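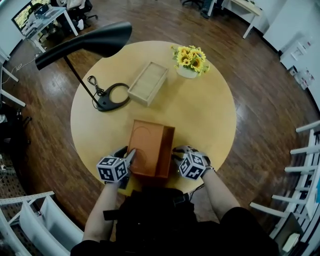 ## Skarnamley Household Storage Survey: item table

Version 2, January 7, 2024. Maintained by Noman Mughal.

This table lists small storage items (trays, lidless boxes, drawer inserts) recorded in homes in Gilside. It has 3,508 rows from 469 households. Each row is one item.

### Files

- `items.csv`: one row per item, UTF-8, comma separated
- `households.csv`: one row per household, no addresses
- `codes.csv`: lookup for material and room codes

### Main columns

| Column | Type | Notes |
|---|---|---|
| `item_id` | integer | unique, not reused |
| `house_id` | integer | joins to `households.csv` |
| `form` | text | `tray`, `box`, `insert`, `other` |
| `length_mm` | integer | outside, longest side |
| `depth_mm` | integer | inside, at the center |
| `material` | code | blank if unknown |
| `room` | code | room where the item is kept |

### Known problems

- 21 rows have no `room` value. They were left blank.
- Lengths over 300 mm were measured with a tape and are less precise than the rest, which were taken with calipers.
- `tray` and `box` overlap. The cutoff is an inside depth of 50 mm, but version 1 rows used the respondent's own word and were not recoded.
- Nested items are entered separately, with no link between them.

### Changes since version 1

Added the October visits. Renamed `width` to `length_mm`. Dropped `color`, which was filled in for too few rows.

### Use

Free for noncommercial use. Cite as "Mirani Storage Survey, Skarnamley, v2". Send corrections with the `item_id` and the old and new values.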